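Last updated in September. These answers apply to furnished rooms at Plullberg and Stanance. Hubmann has its own trash room rules, posted by the elevator.

# Bedroom trash and floors: common questions

### Does every bedroom come with a trash bin?

Yes. Each bedroom has one small bin with a liner already in it. Please leave the bin in the bedroom when you move out, even if you used it somewhere else during your stay.

### Where should the bin go?

On the floor near the bed or the desk, wherever you'll use it. Keep it away from the heater and out of the path of the door.

### How do I put in a new liner?

Open the bag all the way, push it down to the bottom, and fold the extra over the rim. If the bag is much too wide, gather the rim on one side and tie a loose knot before you fold it down. Spare liners are under the kitchen sink. A pack holds 15. Replacement packs are at the front desk, no charge for the first 3 in a lease year.

### Can I put bottles in the bedroom bin?

You can, but take them out again before the bag goes down the chute. Empty plastic bottles go in the recycling cart with the cap on. You don't have to peel off the label.

### What about snack wrappers?

Regular trash. That includes chip bags, candy wrappers and anything with a shiny lining. Shake the crumbs into the bin first.

### And paper wrappers?

Clean, dry paper can be recycled. Paper with grease or food on it goes in the trash. If you can't tell, put it in the trash.

### Should I pick up by hand before I vacuum?

Yes, every time. Wrappers get pulled flat against the intake and bottle caps jam the brush roll. Start at the far wall and work back to the door, then check under the edge of the bed and behind the nightstand – small things roll or slide there. The Kindus uprights in the hall closet are made for crumbs and dust only. Unplug the vacuum before you clear a jam.

### Something spilled on the carpet. What now?

Blot it with a white cloth and cold water. Don't scrub and don't use bleach. If the stain is still there the next day, send a maintenance request and we'll look at it. There is no charge for reporting a stain early.

### How often do I need to empty the bin?

Once a week at least, and the same day if there's food in it. Food left in bedrooms is the main reason we get ant calls.

### Is there a fee if I leave trash behind at move-out?

A $29 cleaning fee applies per bedroom if there is loose trash on the floor or a full bin. Bedding left on the bed is fine. Strip it if you have time, but we don't charge for it.

### Can I buy liners in bulk?

We order ours in cases of 2000, so we don't sell them by the case. Any liner for a small round bin will fit.
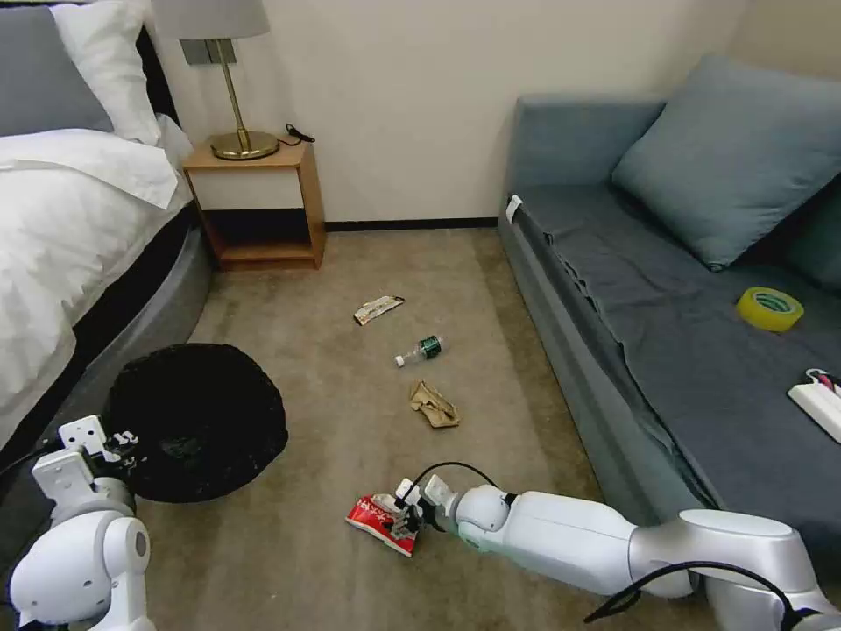

*Plullberg Resident Services, housekeeping desk*

Typical bedroom litter, sorted by the answers above: the plastic water bottle goes to recycling and the snack wrappers go in the bin. The crumpled tan paper depends on whether it's clean.

Questions that aren't covered on this page can go to the front desk or in the comments box on your maintenance request.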